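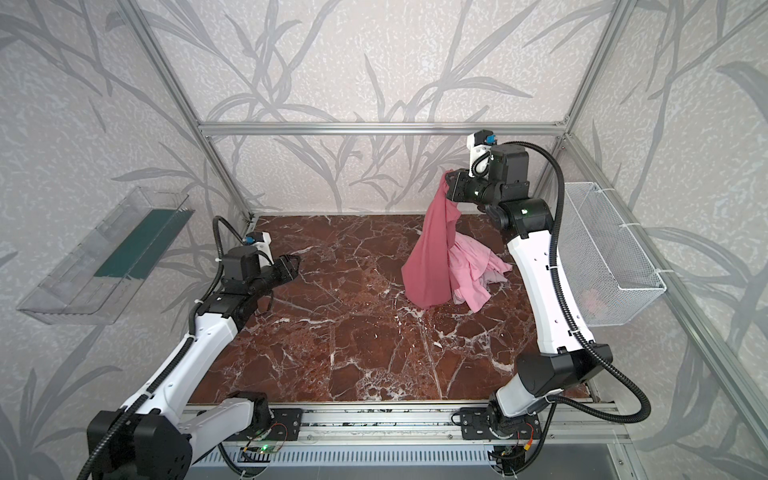 Skutden workcell group — minutes, October

Chair: Ieva Sproģis. Minutes of the previous meeting accepted without changes.

1. Right arm stop during cloth work

The right arm on the Carora cell stopped partway through a lift with cloth in the gripper. The controller showed a wrist communication fault at cycle 3425. The left arm kept moving for a short time before the operator pressed the stop. Nobody was inside the enclosure and there was no injury.

The fault has now been logged twice. Both times the arm was reaching high toward the back of the cell. Maintenance opened the cable conduit and found the signal cable worn through its jacket close to the wrist. The cable had been replaced at the last service and is meant to be checked every 1000 cycles. The log shows one check missed.

2. Why the left arm did not stop

This took up most of the meeting. A fault on one arm should halt both. The link between the two controllers was switched off during the Dralus software update and was not switched back on. The update checklist has no line for it.

Ieva said she did not want the cell run with both arms powered until the link had been tested with a forced fault on each side. Agreed.

There was some discussion about whether the gripper should hold or release on a fault. It now holds. Left as is for cloth, to be looked at again before any heavier items go in the cell.

3. Cable routing

Tanoli have offered a longer conduit with a looser bend at the wrist. The concern is that it could snag on the mesh basket on the right-hand wall. One will be ordered for trial — right arm only. Cable checks move to every 300 cycles until the trial is finished.

4. Actions

Controller link to be switched on and tested, results to Ieva before restart.
Update checklist to be amended and reissued.
Left arm cable to be inspected for the same wear.
Incident report to be filed with the safety office.

5. Other business

Spare gripper pads are low. Order to go in with the conduit.

Meeting closed 3:40 p.m.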